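Unplanned Gripper Closure During Memory Module Removal
Group project report, Sarovside workshop, second term
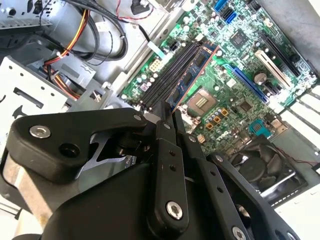
The fault described in this report is an unplanned closure of the gripper while it was inside a computer case, during a trial of automatic memory module removal. The work area is small. With the gripper lowered over the board, the tips of its links come almost to the lower ends of the memory slots, and one installed module stands next to three empty slots. The CMOS battery and the expansion slots are on the same board, and a case fan sits close to the right-hand link. An arm movement of a few millimetres in the wrong direction can therefore load a part that is not meant to be touched.

1. Background

The project is concerned with taking reusable parts out of scrapped desktop computers. Our group was given the memory task. The arm is controlled by the Wondeo sequence program, which was written by an earlier group, and the gripper is driven through a Horneo interface board. The sequence has 8 steps, from the first approach above the case to placing the module in a tray. The side latches are opened by hand before the run starts, and mains power is removed from the computer.

2. What happened

The fault occurred in August, at 14.40, on run 41 of the trial. The gripper had reached its grasp position and was waiting for the close command. It closed before the arm had finished settling, while the wrist was still turning slightly to line up with the module. One finger met the module on its face and pushed it sideways. The arm then carried on to the lift step, as the program had received a normal "closed" signal.

The operator pressed the emergency stop. The arm stopped, but the gripper stayed closed and kept its force on the module. It was released from the control panel after the area had been checked. Nobody was hurt. The slot was cracked at one end and the module was not used again. No damage was found on the gripper fingers.

3. Investigation

The log for the run held 679 entries. Commands sent by the arm controller and replies from the interface board were recorded in the same file, but with separate clocks, and the two had drifted apart by roughly 4 seconds. Our first reading of the log put the close command after the settling signal and was wrong. Once the clocks had been corrected, the close command came first.

The cause was traced to the retry function. If the interface board does not answer a command in time, the program sends it again. On this run the reply to an earlier close command, from the previous module, had been lost. The command stayed in the retry queue and was sent when the connection recovered – by then the gripper was open again and inside the next case. The interface board had no means of telling an old command from a new one.

We repeated the fault on the bench with the arm parked and the gripper in open air. Unplugging the data cable at the right moment and plugging it back in gave the same early closure. A loose cable clamp near the wrist is the likely reason for the lost reply, although this could not be proved. The clamp was tightened before we thought to measure it.

4. Changes made

The retry queue is now cleared at the start of every step. Each gripper command carries a step number, and the board ignores a command whose number does not match the current step. The close command also needs the arm's settled signal, which is wired directly and does not pass through the program.

Grip force during the first contact has been lowered. The Cheng method, used by the other group for fan removal, sets a low force until both fingers report contact, and we have copied it with small changes to the limits.

The behaviour after an emergency stop was discussed at length. Opening the gripper automatically could drop a part or spring a finger into the board, so it still holds its position. The motor force is now reduced, and a printed release procedure is fixed beside the panel.

5. Remaining problems

The two clocks are still separate. A correction is applied when the log is opened, but it depends on a marker written at start-up, and a long session would need a second marker. The sideways force on the wrist is not measured at all – a force sensor has been requested. Until it is fitted, the lift step runs at reduced speed and the operator must confirm the grasp before it starts.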